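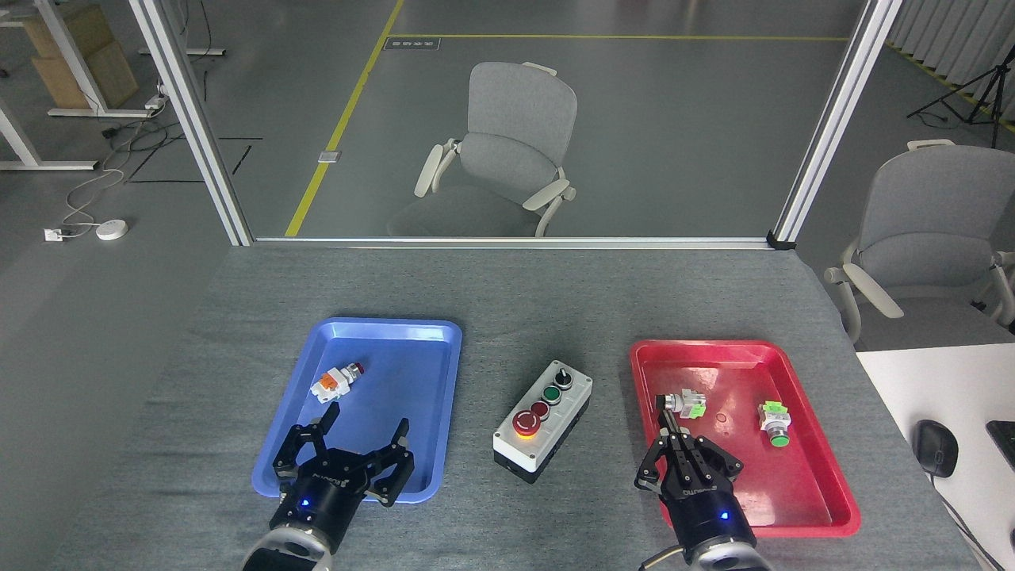

A push-button switch is a simple control that opens or closes an electric circuit when it is pressed. Most types have an actuator, the part touched by the finger, and one or more sets of contacts behind it. In many panel switches the two are separate pieces, so a worn contact block can be replaced without changing the cap. Some switches of this kind have a red button cap and an orange contact block on a white body. Contacts are described as normally open or normally closed, depending on their state when the button is not pressed.

Types

A momentary switch returns to its first position when released. Doorbells and keyboard keys work this way. A latching switch stays in until it is pressed a second time. Stop buttons on machinery usually have a wide, mushroom-shaped head and must be twisted or pulled to reset.

Color

Red is generally kept for stop or emergency functions. Green is common for start, and blue is often used for reset. Practice differs between countries and older equipment may follow no system.

Mounting

Panel switches are fitted through a round hole and held by a threaded ring or nut. Common hole sizes include 16 mm and 22 mm. Smaller switches are soldered directly to a circuit board.

See also: Toggle switch, Relay, Limit switch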